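Stoner have a new EP out this month. Five songs, all recorded at a friend's house in Hostthorpe.

Etelka Borbély sings on four of them. Vasilică Preda takes the last one, and it's my favorite.

They pressed 100 copies on vinyl. I got number 28.

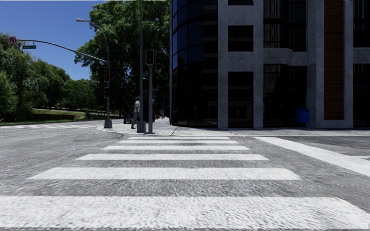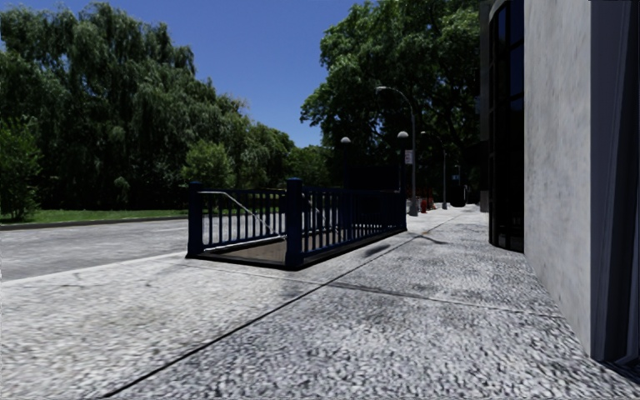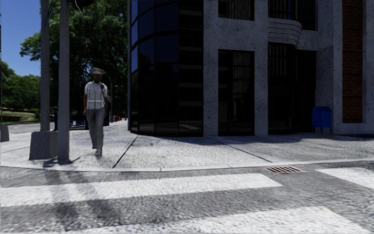 Crosswalk, subway stairs, man in a safety vest.

The release show is at Dulidgate in December. Doors at 7, tickets are 12 dollars. The room holds 154, so buy early.

Głowacki opens. I haven't heard them live yet. Will post the set times when I get them.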